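Trostalley toy library to open 2 new lending points in February

Members will be able to borrow from Gumede and Latau for the first time 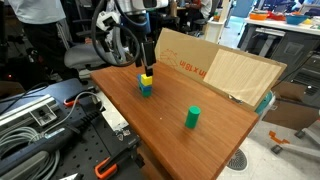 Trostalley, the toy lending service run by family charity Dritis, will open two new lending points in February, one at Gumede library and one at the health centre in Latau. Families with children under five will be able to borrow up to four items at a time and keep them for a month. The collection now stands at 500 items, from ride-on toys and puppets to plain coloured blocks in yellow, blue and green, the kind a child can stack on any table at home. Blocks were the most borrowed item last year.

Membership is free for the first year. After that families pay what they can, and no one is charged for lost or broken pieces.

Trostalley began as a cupboard at the Dritis office and has 400 member families. Many of them travel in by bus from Gumede and Latau, and parents there have asked for somewhere closer.

Khải Đặng, who manages the service, said: "A puzzle or a train set is a lot to carry on a bus with a pushchair. Some parents told us they only came in twice a year for that reason – we want them to be able to drop in on the way to the shops."

Both lending points will open from 10am to 1pm on weekdays. Toys can be returned to any of the three sites, and larger items can be reserved by phone or at the desk.

All toys are cleaned and checked between loans. Dritis is also taking donations of wooden and plastic toys in good condition, which can be left at the main office during opening hours. Soft toys cannot be accepted.

ENDS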